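# The Widitley Wool Wash Bar (and the little tin it lives in)

Hello from the Clulmont workshop! You've landed on the page for the wash bar, our smallest product and the one I get the most mail about. 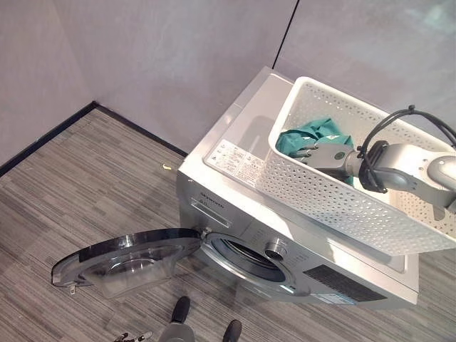 I started making wash bars after I ruined a sweater. It was a gray fisherman's rib that took me most of a winter to knit, and I washed it once in regular detergent on a cycle I thought was gentle, and it came out fit for a toddler. So I have strong feelings about wool care now, and the Widitley bar is where all those feelings went. It's a solid, lanolin-rich soap for hand washing anything knitted or woven from animal fiber: sweaters, socks, shawls, baby blankets, the hat your aunt made you. My own routine is pretty loose. Woolens waiting for a wash go in a white plastic basket on top of the front loader, the kind with little diamonds and teardrops punched in the sides, and when I have a free evening I carry the lot to the sink and get the bar out. The machine gets the towels and the jeans. The sink gets the good stuff.

## What you get

- One Widitley bar, cured for 7 weeks before it leaves us
- A round screw-top tin with a draining insert
- A folded care card with the wash steps on one side and a blocking guide on the other
- A small cotton square for rubbing the soap into cuffs and collars

The bar comes in three versions. **Plain** has no added scent and smells faintly of sheep when it's wet (I like it, my sister does not). **Cedar** is the one to get if you store your knits for the summer. **Orange Peel** is the cheerful one and outsells the other two put together every spring.

## Why a bar and not a bottle?

People ask me this at every fair. I used to make a liquid, in fact, and if you bought one from me way back then, thank you, and I'm sorry about the caps. They leaked in the mail. I'd get these very polite letters with a soggy corner torn off the box as proof!

A bar packs flat, you can take it on a plane, and you can see how much you've got left. The bigger thing for me is that you can put it exactly where the dirt is. Most sweaters aren't dirty all over. They're dirty at the cuffs and at the neck and maybe down the front if you eat soup the way I do. With a bar you wet the spot, rub gently, wait a few minutes and then wash the whole piece in what's left in the water.

The recipe is Štěpánka Charvát's. She was making saddle soap when I met her, and she looked at my first attempts and told me I had made a very nice candle. We went through a stack of notebooks together before we had something that lathered in cold water and rinsed clean. She still mixes every batch and I'm still not allowed to touch the scale.

## How to wash a sweater with it

1. Fill a sink or a tub with cool water. If it feels like nothing on your wrist, it's right.
2. Swish the bar around under the water until it goes cloudy. Ten seconds is plenty for a sweater, less for socks.
3. Put the bar back in the tin. (Do this now. I have left it in the sink and found it an hour later as a sort of pudding.)
4. Rub a little soap into the grubby spots with the cotton square.
5. Lay the sweater in the water and press it down until it's soaked through. No wringing, no scrubbing.
6. Leave it for fifteen minutes.
7. Let the water out, press the sweater against the side of the sink, and fill again with water at the same temperature. One rinse does it for most things. Very soapy or very dirty pieces may want two.
8. Lift it with both hands underneath, roll it up in a towel and kneel on the towel.
9. Dry it flat, away from the radiator.

The temperature business in step 7 is the part people skip. Wool doesn't mind cool water and it doesn't mind warm water much either, but it hates going from one to the other. Same with rubbing – a bit on a cuff is fine, a lot all over is how you make felt. (If you *want* felt, we have a different soap for that, see the bottom of the page.)

## What about my machine's wool cycle?

I get it, you have a stack of socks and a life. Some machines have a very good wool cycle and some have a picture of a ball of yarn on the dial and not much behind it. If you trust yours, you can shave a little of the bar into a cup of warm water, let it dissolve, let it cool and pour that into the drawer. Use much less than you think. A heaping teaspoon of shavings does a load of socks. Turn the spin as low as it goes, and please try it first with something you wouldn't cry over.

I wash my machine-safe sock yarns this way. Anything handspun, anything cabled and anything that was a gift goes in the sink.

One habit that has saved me a lot of grief is keeping the wool separate from the start. Have a basket that's only for knits and keep it away from the main hamper. Wool gets into the regular wash by accident far more than on purpose – a sock inside a pant leg, a scarf rolled up in a sheet. Marek Polák, who does our packing, lost a pair of mittens that way and he *works here*.

## Sizes and prices

| Item | Good for | Price |
|---|---|---|
| Travel bar, no tin | A trip, a trial, a stocking | 296 Kč |
| Full bar with tin | A household of sweaters | 900 Kč |
| Full bar with tin, plus refill | Knitters, basically | 1016 Kč |

Yes, the refill set is a much better deal than it ought to be. The tin is the expensive part. It's spun and lacquered for us by Wanomik, and they do a lovely job and charge accordingly, so once you own one I'd much prefer that you keep it and just buy soap. Refills come wrapped in waxed paper. The tins will pick up a few scratches around the thread and I think they look better for it.

If you'd like the refill on its own, write to me. It isn't in the shop yet. Dalibor Rusnák is rebuilding the shop pages and I've promised to stop asking him when they'll be ready.

## Ingredients

Saponified olive and coconut oils, lanolin, water, a little glycerin. Cedar and Orange Peel have essential oils added. There's no dye in any of them, so the color moves around from batch to batch between cream and something closer to oatmeal. If you're sensitive to lanolin, this isn't the soap for you, and I'd say the same about a lot of wool.

The lanolin comes from Baláž, who also supplies the fleece for our kits. It's the same flock, which pleases me more than it probably should.

## Questions I get a lot

**Can I use it on silk?**
Yes, with a very light hand. Skip the cuff rubbing.

**Cotton and linen?**
It won't hurt them, but the lanolin leaves a slight finish that's pleasant on wool and a bit odd on a shirt. Save it for the sheepy things.

**My red shawl bled into the water. Did the soap do that?**
Probably there was loose dye in the yarn. Some reds and deep blues and teals let go of a bit in the first wash or two whatever you use. Wash that piece alone, in cool water, and keep going until the rinse is clear.

**How often should I wash a sweater?**
Less than you think! I air mine overnight by an open window and wash them a couple of times a season. Socks are another story.

**It's gone soft in the tin.**
Lift out the draining insert and tip out whatever's underneath, then leave the lid off until morning. It'll firm up. Don't screw the lid on over a wet bar unless you're traveling.

**Will it get rid of moths?**
No. The Cedar bar leaves a nice smell, and I'd love to promise you more than that, but clean wool put away in a sealed bag is what does the work. Wash before you store, every time. Moths go for the soup on the front as much as the wool.

**Can I wash a fleece with it?**
You'd need a wheelbarrow of bars. Look at our scouring powder.

## Shipping and returns

We pack orders in the mornings and walk them to the post office before it closes. In September and October we're slower, as everyone on earth gets their sweaters out at once and remembers us. Cracked bar, dented tin, wrong scent? Send a photo to Sabina Urban at the workshop address on the contact page and she'll get a new one out to you. You can keep the cracked one, it washes just as well.

Unused bars can come back within a month. Used ones can't, for reasons I think we all understand.

## Goes well with

- **The flat drying screen**, designed by Přemysl Pešek. Folds up behind a door and holds one large sweater or a whole family of hats.
- **Felting soap**, for when you'd like to shrink something on purpose.
- **Blocking pins and wires**, in a cloth roll.
- **Cedar blocks**, sold in a bag, sandable when they stop smelling of anything.

Wholesale shops, please write before you order so I can tell you what's curing and when it'll be ready. The next batch of Orange Peel is on the racks now.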